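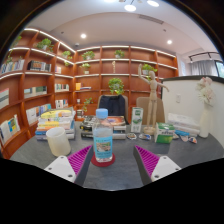

Jadwiga Kwiatkowski put it that a shared table is never cleared, it only gets rearranged, and that any count of "tidy" days would be wrong before the ink was dry. Her objection came up in the first round of comments and we've kept it in mind for the rest of this section, though we don't fully agree with it.

4.2 What stays on the table

Figure 3. Reading table at the Clastby site: drinks, two piles of books, boxes and a wooden mannequin on the one surface.

We sorted what people leave out into three loose groups. Things in use (drinks, a book someone's halfway through). Things waiting to go somewhere else. Things that have stopped waiting and simply live there now. The third group was the one we cared about, and the hardest to pin down. A bottle on a coaster, as in Figure 3, would go in the first group by our rules, but so would any bottle on a coaster, and the diaries show that some of them sat for days. The coaster tells us there's a place for a drink. Says little about when anyone last drank it.

Books gave the most trouble. At both sites, Clastby and Skindstead, the piles grew upwards first and outwards later. Low piles tended to spread sideways and then act as a shelf for whatever came next. Tall piles were left alone. Zuleica Queiroz suggested in her coding notes that people treat a tall pile as furniture, and the diary entries back her up more than we expected: "moved the books" nearly always meant the low one. The shelves were within reach in most rooms, so distance doesn't explain it. See also section 3.4 on shelf crowding, where the Skindstead totals are given in full (2,587 items logged across both sites, books included).

Boxes and cartons next. Narrow ones stand, and get stood next to other upright things. The artist's mannequin in Figure 3 is a good case of an ornament that ends up as part of a row, with a carton beside it and a box in front. We had no code for ornaments at the start and had to go back and add one, which cost us 9 days. The mannequin was logged as "decorative" by one coder and "drawing equipment" by the other. Both defensible. Settled as decorative.

Small flat pieces are the weak point of the method. They scatter, they slide under things, they get missed. Coders were told to spend no more than 90 seconds on a table and the small stuff suffered for it. Agreement was good for books and boxes, poor for anything that could hide behind a box. Cleiton Lins reran six tables with no time limit and the small items were were the only group that changed much.

On Kwiatkowski's point, then. Rearranging is not nothing. A pile shifted to make room for a cup is a decison about which thing matters more that afternoon, and it can be coded as such. Whether it should be called tidying we leave to section 5.

Related items
Queiroz and Lins, Low piles and tall piles: a note on coding
Assefa, Where the cups go
Godoy, Ornaments in working rooms
The Vasconcelos diaries: guide for coders
Codilton shelf survey, June update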